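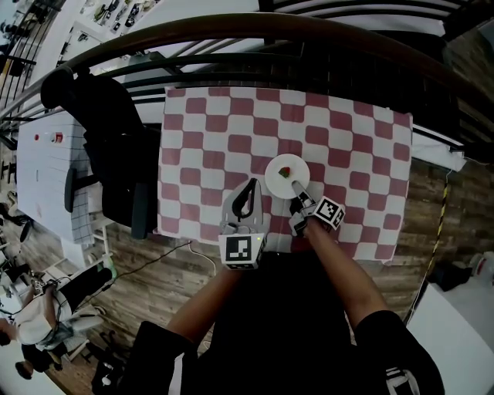 Home | Forums | Kitchen & Table | Members | Search

Filed under: Table linen, stains and laundry

Red checked tablecloth - do I bother keeping it for fruit?

plumduff_30
Right, I need a second opinion before I do something daft. I've got one of those red and white checked cloths, the sort you'd see in a cheap and cheerful Italian, and it's become the one that goes on for anything messy. Yesterday it was watermelon. Just a small piece with the rind on, on a plain white round plate, right in the middle of the cloth, and I still spent the whole time fretting about the juice.

My sister-in-law says the red hides everything and I should stop fussing. But half of it is white! I've already got a faint pink patch from last summer that's been through the wash more times than I can remember. Do I carry on using it, or get a wipe-clean one and save this for best?

tealeaf_mo
Carry on using it. A checked cloth that's "for best" is a sad thing. What would you even bring it out for?

Watermelon is one of the easier ones anyway. Cold water straight through the back of the stain, then a bit of washing-up liquid, then a normal wash. It's cherries and beetroot you want to worry about.

gravelpath
Disagree, sorry. I had a checked one (a Mustar, from the market, not expensive) and the white squares went a sort of tired grey-pink after two summers. Once they've gone you can't get them back without bleach, and bleach does for the red. I went over to wipe-clean and haven't looked back. Mine's an Indano, 203 cm long, and it hangs nicely over both ends of the table.

tealeaf_mo
Wipe-clean sticks to your forearms in hot weather though. And it creaks.

gravelpath
It does not creak. Yours might.

plumduff_30
Ha, I'm with tealeaf on the sticky arms. I rest mine on the table constantly, and I don't fancy peeling myself off it in July. How long are you leaving it in the cold water? I've only ever run it under the tap for a minute and then lost patience.

tealeaf_mo
15 minutes if you catch it early, overnight if it's been sitting in the basket. And don't use hot first, whatever anybody's mum told you. I ruined a lovely napkin that way.

ovenglove131
Can I come at this from the other end - use a bigger plate? A flat plate and watermelon is asking for trouble, there's nothing to stop the juice when you tip it or push the fruit up to the rim. I do mine in shallow pasta bowls. The Flekix ones are good, they've got a proper lip and they stack. Never had a drip on the cloth since.

plumduff_30
I like it on a white plate, it looks so cheerful against the checks! The red and the green with the red squares all round it. I know that's not a practical answer.

ovenglove131
It's a perfectly good answer, it just comes with laundry.

gravelpath
Bowls are awful for anything you want to cut. You end up sawing at an angle and the rind rocks about. Flat plate and a smaller piece is the way, then there's less juice in the first place.

tealeaf_mo
Agreeing with gravelpath, write the date down.

nettlesoup
Has anyone tried salt? My gran put salt on everything that got spilt, wine, gravy, the lot. I did it with melon once and mostly got a salty tablecloth, but maybe I used too little.

tealeaf_mo
Salt soaks up a big wet spill but it won't shift the colour. Fine if you've got guests and can't whip the cloth off. Shake it out after or it gets in the machine seal.

nettlesoup
Ah, that'll be the crunching then.

ovenglove131
Plum, what's the cloth made of? If it's pure cotton you can soak it as long as you like. If it's a mix the stain sits differently, in my experience. I had one from Ñahui that was mostly polyester and the juice just beaded up and rolled off onto my lap.

plumduff_30
No idea, the label went years ago. It creases like mad so I'm guessing cotton. I'm going to try the overnight soak on the old pink patch and see. If it's still there I'll put the fruit plate on top of it and carry on.

gravelpath
Come February you'll be pricing up wipe-clean, mark my words.

plumduff_30
I'll let you know, but you're not getting an apology either way!

Last updated: Sun 14 January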